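How to Get Your Used Cooking Oil Ready for the Brikden Pickup

So you have a deep fryer, a conscience and a jug of something brown in the garage. Good news: the Clorkonetti plant makes biofuel out of it, and the Brikden truck will haul it away for free, provided you follow the rules. The rules are fussy. The driver is fussier.

Start by letting the oil cool completely. Overnight is best. Then pour it through a paper filter or an old T-shirt you were never going to wear again. Breadcrumbs clog the pumps, and so do fish sticks, which somebody tried in September.

Next, get the water out. Leave the filtered oil in a clear jug for 2 days and the water will sink to the bottom. Pour the oil off the top slowly and stop while you're still ahead – greed at this stage means starting over.

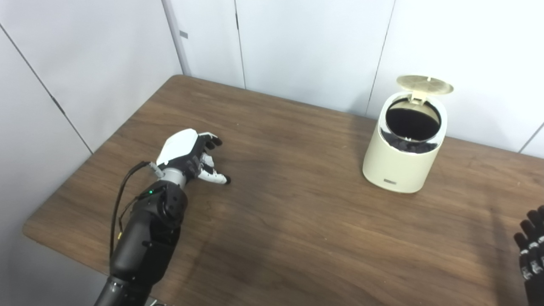
Once it's clean, funnel it into a jug with a screw cap. Milk jugs with snap lids get left on the curb, looking sad. Write "COOKING OIL" on the side in marker, plus your pickup number. Mine is 342, and I have it memorized better than my license plate.

Don't mix in motor oil, butter or bacon grease. Bacon grease goes in the Allel bin behind the Costa Street market, with the other solid fats.

Put the jug out by 7 on Friday morning, in the shade if you have any. The route covers some 700 homes, so the truck may show up at lunch or at dinner. If it skips you, bring the jug back in and try again the following week. Calling the office is also an option, if you enjoy flute music.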